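Sourdough, round two

2/10/19

So I promised back in June that I'd report on the bread situation, and then I didn't, and then Brigitta Aebischer wrote to me and said "well?" so I guess at least one person reads to the bottom of these posts. Hi Brigitta!

The short version is that I killed the first starter. I went up to Mullstead for my cousin's wedding, stayed longer than I meant to, and left the jar on top of the fridge with the lid screwed down tight. When I got back it had gone gray on top with a pink streak, and everything I've read says pink means throw it out, so out it went, jar and all. I was sadder than a grown person should be over wet flour.

Starter number two came from Leonie Rainer, who has kept hers going since college and gives it away to anybody who stands still long enough. She handed me a spoonful in a jam jar on the platform at Ikville and I held it in my lap the whole ride home like a goldfish. It doubled in 4 hours the very next morning! My old one never did that, not once. I'd been feeding it cold tap water and the cheapest white flour at the store, and Leonie's gets a bit of rye every time, so maybe that's the whole secret.
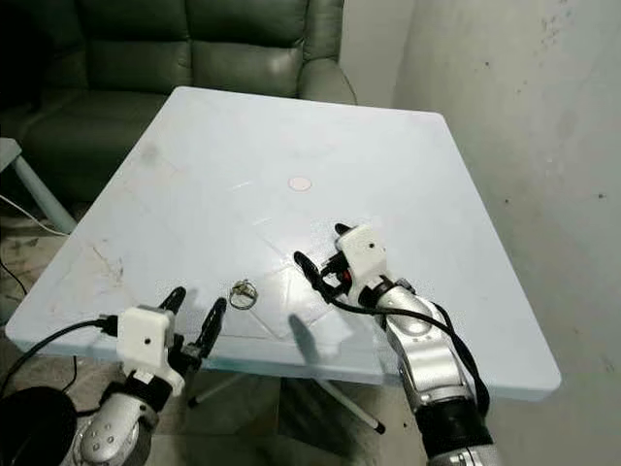 Light-blue table, green sofa behind it.

Anyway, the loaves. The first two were bricks. I'm not being modest, Silvan Frei tried to cut one and bent my good bread knife. My mistake (I think) was adding all the flour at once and then panicking because it was sticky and adding more. Everybody says a wet dough is a good dough and everybody is right, but it's hard to believe when it's stuck to your elbows.

What I do now is weigh out 400 grams of bread flour, mix it with the water, and walk away for an hour before the starter and salt go in. Then I fold it every half hour or so while I'm doing other stuff, and when it starts to look puffy and wobbly it goes in the fridge overnight. I bake it in my grandmother's old enamel pot with the lid on. Lid off for the last stretch so it gets some color. I used to pull it out way too early, when it was sort of blond, and the middle was gummy every time. Let it go darker than you think!!

The loaf from last weekend was the first one I'd call good. It had a real ear on it, it crackled when it came out, and I ate the heel standing at the counter with way too much butter even though you're supposed to wait until it cools. I took half of it over to Vatcombe for my aunt and she asked which bakery it was from. I may have let that sit for a minute before I told her.

Still not happy with the bottom crust, which gets tough. Gebhard Grabner swears by putting an empty baking sheet on the rack underneath and I'm trying that next. I also want to try one with walnuts, and one with the leftover oatmeal from breakfast, which Seraina Gasser does and hers stays soft for days.

If you live close by and want some starter, leave me a comment and bring your own jar. I'm down to two and one of them is full of buttons.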